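Programme Diary, Workcell Practice Standard

Entry for 5 February 2025

The working group resumed this morning at the Fudham site to continue its review of the draft practice standard for bench-mounted manipulators. The draft now runs to 60 clauses, and the intention recorded at our last sitting was to bring it to the Royer office for adoption before the end of the quarter. I do not believe that date can be held, and I have written to Royer accordingly.

The first session was given over to clause 14, which deals with the state of the bench before any powered movement. As drafted, it requires the operator to "ensure the area is suitable." Leanne Lightfoot objected to the wording on the grounds that two operators could read it in two different ways and both be in compliance. The group agreed. The revised text will require the operator to confirm, in writing and before power is applied, that every item on the bench appears on the task sheet, and that any item not on the sheet has been removed. Ms. Lightfoot will circulate the new wording.

There was some discussion as to whether the confirmation should be made on paper or at the terminal. Clarkis has used paper forms since the first cell was commissioned and its supervisors are attached to them. My own view is that the medium is of little consequence provided the record is kept with the run log and can be found by someone other than the person who made it. Clause 14 will be silent on the point, and each site will state its method in its local procedure.

We then considered the matter of the emergency stop. The draft calls for a stop control within reach of the seated operator. It was observed that operators at Fudham are frequently on their feet, particularly while resetting objects between runs, and that a control placed for a seated person is of less use to someone leaning over the rail from the other side. The clause has been amended to read "within reach from every position from which a person may enter the workspace." This will mean a second control at most stations. Facilities has been asked for a price.

A related question concerned resetting itself. Present practice permits an operator to reach in and straighten an object while the arms are paused in software. I have never been comfortable with this and said so. A pause is a request made to a program, and the standard should treat it as such. Under the revised clause 19, hands enter the workspace only when drive power has been removed and the indicator confirms it. The change will lengthen each session. Supervisors estimated the cost at 6 minutes in the hour, which I consider acceptable. One member asked that his reservation be noted, and it is noted.

The Fovimlow annex was deferred. It governs how session records are named and stored, and the current holding of 1,100 sessions was catalogued under the rules adopted in September, which differ from the annex in several particulars. I am reluctant to oblige anyone to rename old records for the sake of tidiness. We shall probably let the September rules stand for existing material and apply the annex to new work only.
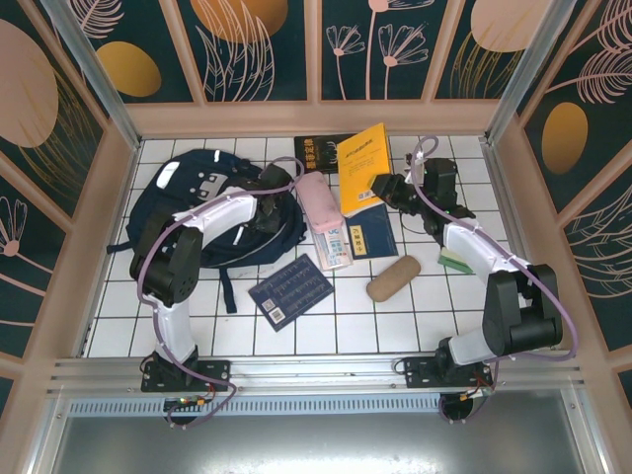

Cable management occupied the whole of the afternoon, and the group went to the bench to settle it. The draft requires that cables be "secured along their length," a phrase which has caused difficulty because a cable held tightly at a joint will be strained when the joint turns. Slack must therefore be allowed, and the clause must say how it is to be judged. The two arms on the Fudham rail served us well as a case to argue over. Each carries a purple cable along its length, and on the right-hand arm the cable arches high above the wrist before trailing down past the elbow. Ms. Lightfoot asked whether a loop of that height could catch upon a strap such as the one on the backpack, should the arm be working close to it. Opinion was divided. It was agreed that the clause should require the cable path to be checked through the full range of motion called for by the task, with the task objects in place, and that the check be repeated whenever a cable is re-routed.

Exposed wiring below the mounting plates was also raised. The left-hand arm has a small circuit board beneath its plate with red and green wires in view, and there are red and orange wires hanging below the rail on the other side. The draft says nothing on the subject. A new clause will call for wiring in this position to be covered or tied back wherever a person may stand against the rail. I have taken the drafting of it upon myself.

Matters carried forward: the price for additional stop controls; the wording of clause 14; the Fovimlow annex; and the question, raised late and not properly heard, of who may sign for a bench when the supervisor is absent. The present rule allows any trained operator to do so. I should prefer a named deputy, and will put that to the group when we next sit.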